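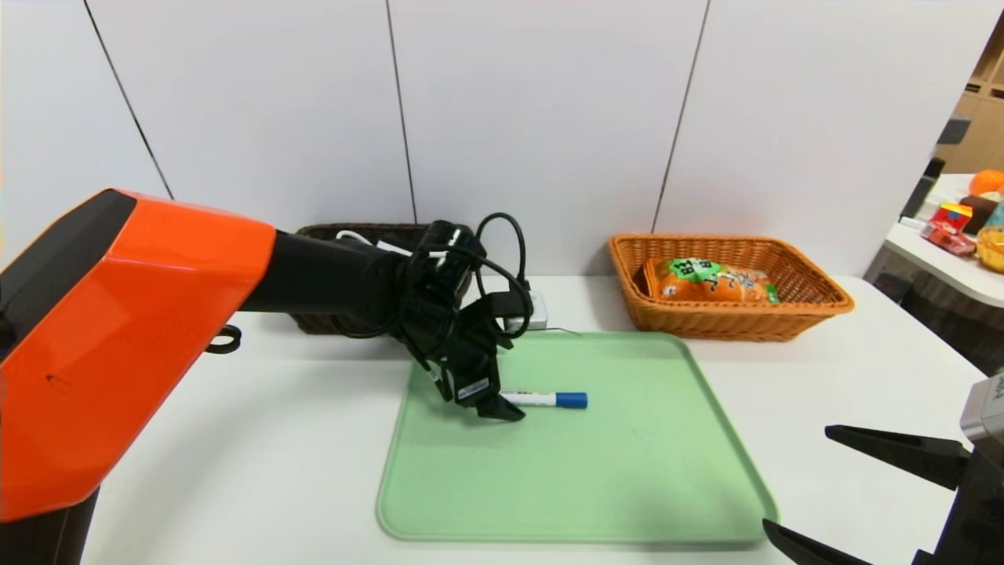 About Orlandini

Orlandini manufactures wooden drawer boxes and drawer fronts for cabinet shops. The company does not build complete cabinets and does not sell to homeowners. Orders come from 631 active trade accounts, most of them shops with fewer than ten employees.

The business was started by Fulvio Benedetti in a rented unit in Lultham. He had been making his own drawer boxes for kitchen jobs and began supplying two neighboring shops when their regular source closed. Within a few years drawer boxes made up all of the output, and the kitchen work was dropped. Production moved to Fellville when the Lultham unit could no longer hold both the dovetailing machines and the finishing line.

Facilities

The Fellville plant handles rough milling, panel glue-up, joinery, assembly and finishing. Lumber is received at 6 to 8 percent moisture content and held in a conditioned store before milling. Loads that read outside this range are returned or set aside for re-drying. The second site, at Kovport, is a warehouse and shipping point. Undermount slides, notching jigs and front-fixing screws are stocked there and packed with the boxes on request.

The finishing line was replaced in January. It applies a water-based clear topcoat in two passes, with sanding between coats. Pre-finished boxes now leave the plant one working day sooner than under the old process. Unfinished boxes are sanded to 150 grit and shipped without sealer.

Products

Standard drawer boxes are made in hard maple, white oak and birch. Sides are 5/8 inch thick with English dovetail joints at all four corners. Bottoms are 1/4 inch, or 1/2 inch for boxes wider than 30 inches, and are captured in a groove on all sides. Box height is available in 1/8-inch steps, width and depth in 1/16-inch steps. The current price list, dated July 2024, covers 1,085 stock sizes. Anything else is priced by formula from the same list – there is no separate custom surcharge, although boxes deeper than 28 inches carry a longer lead time.

Drawer fronts are supplied as slab or five-piece. Grain matching across a bank of drawers is available in white oak only and must be stated on the order.

Capacity and lead times

The plant ships 1,615 boxes in a normal week. Lead time is seven working days unfinished and nine working days pre-finished. Lead times run from the date a cut list is confirmed, not the date it is sent. Cut lists are accepted as spreadsheets or on the printed order form.

Staff

Orlandini has 40 employees across the two sites. New machine operators spend their first three months in assembly, where joint fit and squareness are checked by hand. Boxes are rejected if the diagonals differ by more than 1/32 inch.

Trade accounts

Accounts are open to registered cabinetmaking, millwork and remodeling businesses. Applicants need a resale certificate and one trade reference. Sample corners in each species are sent free of charge with the account confirmation – finished on one face and bare on the other. Pickup from Kovport can be arranged when the order is placed.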